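Computer recycling in Dullerlow

Computer recycling in Dullerlow refers to the collection, refurbishment and dismantling of used office and household computers in the town of Dullerlow and the neighbouring district of Ploltard. Most of the work is carried out at the Prirkeck depot, on the site of a former wool store beside the rail yard.

Background

Before the depot opened, unwanted computers were taken to the Ploltard tip with other hard rubbish. A kerbside trial held one October brought in more equipment than the council trucks could carry, much of it from schools and small offices replacing their desktops. The council then leased the wool store and fitted it with a loading dock, a weighbridge and caged storage for monitors and batteries.

Collection

Residents may leave equipment at the depot gate free of charge. Businesses book a pickup and pay by the pallet. In its first full year the depot received 3342 desktop computers, of which 2166 were dismantled for parts and materials. The remainder were repaired and resold, or passed on to community groups. Laptops are recorded separately — their batteries have to be taken out before anything else is done.

Grading

Incoming machines are sorted under the Vuorinen scale, named after the firm that drew it up for the district. Grade 1 machines start normally and need only cleaning and a fresh operating system. Grade 2 machines have a fault that can be fixed with parts already on the shelf. Everything below that is stripped. Storage drives are erased or shredded whatever the grade, and owners can ask for a certificate.

Dismantling

Side panels and covers come off first and go to the steel bin. Cables are sorted by connector if they are to be reused, and otherwise baled for their copper. Power supplies are tested under load and kept if they pass, but their housings are not opened on site. Circuit boards are sent to a smelter in 40-kilogram crates — gold, palladium and copper are the main metals recovered. Plastic brackets and front panels are harder to place, as mixed colours fetch a low price.

Desktop computers opened for access to the parts inside
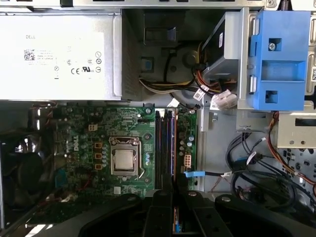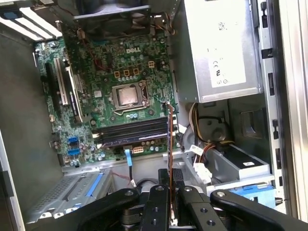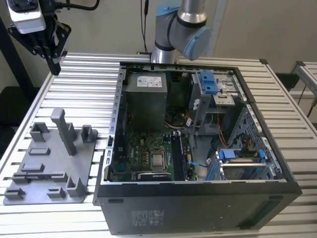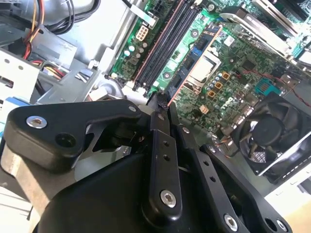

Resale of parts provides a steady share of the depot's income. Memory modules and processors are small, easily tested and cheap to post, and are listed by model in the depot's online catalogue. A processor left exposed in its socket with no cooler over it, like the silver one on the green Dell board, needs any old thermal residue cleaned off before a cooler is fitted. Graphics cards sell fastest. Complete cases rarely find a buyer and are usually crushed with the other steel.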